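Skumley: a collection of heartburn and meal diaries

Hello, and thank you for stopping to read this before opening the files. I know most people go straight to the spreadsheet (so do I), but a fair amount of what you need in order to use Skumley sensibly is in the notes below, and some of it will save you an afternoon of head-scratching.

Skumley is a set of 200 diaries kept by adults who get heartburn often enough to be bothered by it. Each person wrote down what they ate and drank, when they ate it, when they lay down, and how their chest and throat felt afterward, for 4 weeks. The diaries were kept on paper or in the Fasance app, whichever the person liked better, and then typed up or exported and tidied into one format. Everyone who took part lived in or near Brestodside and was recruited through the health center there, mostly by way of a leaflet at the front desk.

I put this together with a good deal of help, and I look after it now. If something is wrong in it, the fault is very likely mine, and I'd like to hear from you.

Mereana Ellery

What's in the folder

The diaries are split into 2 files. The first is entries.csv, which has one row for every time someone wrote something down, whether that was a meal, a snack, a drink, a symptom, a tablet or going to bed. The second is people.csv, which has one row per person and holds the things that don't change from day to day, such as age band, whether they smoke, and whether they were taking a daily acid medicine when they started.

The two are joined by the column person_code. The codes are random and don't follow the order people signed up in, so please don't try to read anything into a low one or a high one.

There is also a plain text file called wording.txt with the instructions exactly as people received them. I'd really encourage you to read it. Half of the odd things in the data make sense once you see how we asked the question.

Columns in entries.csv

person_code: the link to people.csv.

day: the day of the diary, counting from the person's own first day. There are no calendar dates anywhere in Skumley, and we took them out on purpose.

clock: time of day as the person wrote it, turned into 24-hour form. People round a great deal, so you will see big piles of entries on the hour and half hour. Dinner at exactly 18:00 should be read as dinner at sixish.

kind: meal, snack, drink, symptom, medicine, lying_down or note.

text_raw: what the person wrote, with names and places removed. Spelling is left as it was. We went back and forth on this and in the end I was glad we kept it, as people's own words for what they feel are often more useful than our tidy ones.

food_group: our coding of the food or drink, using the Huamán list (more on that further down).

portion: small, usual or large, in the person's own judgment. "Usual" means usual for them.

severity: for symptoms only, none, mild, moderate or bad.

where_felt: chest, throat, mouth, upper belly or unsure.

source: paper or app.

How the diaries were kept

Nobody was asked to change how they ate. That matters a lot, so I'll say it again in another way: this is a record of ordinary eating by people who already had their own ideas about what sets them off. Someone who believes tomatoes are the culprit will eat few tomatoes, and you'll then find very little tomato in their diary and no sign at all that tomatoes bother them. Please keep this in mind before you announce that tomatoes are harmless.

We asked people to write things down as they happened, or as soon after as they could manage. Some did this beautifully. Others clearly sat down at the end of the evening and filled in the whole day with one pen and a good memory. In the app we can tell, and the column late_entry marks those rows. On paper we can't, so that column is blank for paper diaries, and blank there means we don't know.

The longest diaries run up to 200 entries. Shorter ones aren't necessarily worse. A person who eats three plain meals and feels fine has little to report, and that's useful information too.
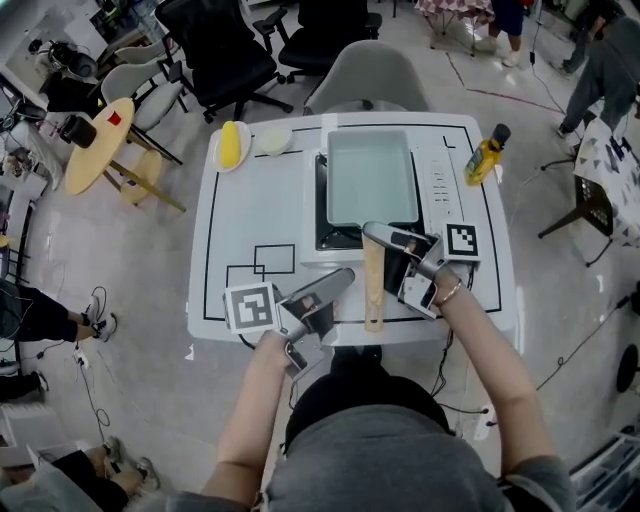
Meals cooked at home were the hardest part to code, and I want to be open about that. A packet has a label and a sandwich from a shop is more or less a known thing, but "eggs and leftovers" could be nearly anything. Where the person listed what went in, we coded each part. Where they didn't, we coded the main item and set the column guess to yes. If your work depends on cooking fat, for example, please drop the rows with guess set to yes, or at least run things both ways and see if the answer holds up.

We did ask people to mention whether food was fried, baked, boiled or eaten cold, and plenty of them did for the first week and then got tired of it. The cooking column thins out as the days go on. I don't blame them one bit.

The Huamán food list

Food groups come from the Huamán list, a set of food headings that was drawn up for this kind of diary and that we borrowed and bent a little. It separates out the things people with reflux most often ask about: coffee, other drinks with caffeine, fizzy drinks, alcohol, citrus, tomato, onion and garlic, chocolate, mint, spicy food and fatty food. Everything else goes under broader headings like bread and grains, plain vegetables, or eggs and dairy.

A single meal can have several groups. They're listed in one cell with semicolons between them, and the order doesn't mean anything. A pizza will usually show up as bread and grains; tomato; fatty food, and it may have onion and garlic as well if the person said so.

Our main change was splitting mint from "sweets and herbs." A surprising number of people were having peppermint tea at night to settle their stomachs, and it seemed a shame to bury that. Mint is often mentioned as something that can make reflux worse for some people, so it deserved its own heading.

A few words on heartburn itself

If you come to this from the data side and not the health side, a little background may help. Heartburn happens when what's in the stomach comes back up into the food pipe. There's a ring of muscle between the two that is meant to stay closed when you aren't swallowing, and in some people it loosens when it shouldn't. Large meals, lying down soon after eating, extra weight around the middle, pregnancy and some medicines can all play a part.

Foods are a more personal matter. Coffee bothers one person and leaves another completely alone. This is the reason the set keeps each person's entries together, and why I get a little uneasy when people pool the whole thing and hunt for the single worst food. You can do that, of course, but I think the interesting questions are inside each diary. Timing is a good place to start! The gap between the last meal and lying_down is well recorded for nearly everyone, and it's one of the columns I trust the most.

Things to be careful with

Symptoms are self-reported. No one in Skumley had their acid levels measured for this project, and a "chest" entry is somebody's feeling of burning or pressure in the chest and nothing firmer than that.

Night symptoms are probably under-recorded. People who wake at 3 a.m. with a sour throat don't always reach for a pen, and some wrote it up at breakfast with the breakfast time. If you see a moderate or bad symptom logged just before the first drink of the day, it's worth reading text_raw.

Medicine entries cover only what people chose to write. Antacids taken on the spur of the moment are fairly well covered. Daily tablets are patchy, since many people stopped noting something they do every morning without thinking. Use the column in people.csv for those.

Many of the diaries were kept over the end-of-year holidays, and it shows. There is a good deal of rich food and late eating, and I wouldn't treat the set as a picture of how anybody eats in, say, September.

Everyone in the set could read and write English comfortably, had time to keep a diary and was willing to. That leaves out a lot of people.

What it's good for, and what it isn't

Skumley has been handy for teaching, for trying out ways of handling messy diary text, and for looking at patterns of timing within one person. It would suit someone building a better diary form, too - the raw wording alone will show you which questions people found confusing.

Please don't use it to give advice to a particular person. It wasn't made to diagnose anything, and it can't tell ordinary heartburn from something more serious. Trouble swallowing, weight loss without trying, vomiting blood or black stools need a doctor, and chest pain that is sudden, crushing or spreading to the arm or jaw needs emergency help right away. I put the same lines in the leaflet and I'm putting them in here.

Privacy

People agreed in writing to have their diaries shared in this form. Names, places, workplaces and the names of family members were taken out of text_raw and replaced with a word in square brackets, such as [sister] or [cafe]. If you come across anything we missed, please write to me quietly and don't post it in a public thread.

Please don't try to work out who anybody is. Brestodside is a small place.

Using and sharing

You're welcome to use Skumley for study, teaching or research at no cost. If you publish something with it, mention the set by name and say which version you used (it's on the top line of wording.txt). If you make a corrected or recoded copy, give it a different name so that the two don't get mixed up.

Corrections are very welcome. Send the person_code, the day, the clock time and what you think is wrong, and I'll check it against the typed copy or the Fasance export. I'm slow with email in the evenings but I do answer, and fixes go into the next version along with a line in the change notes.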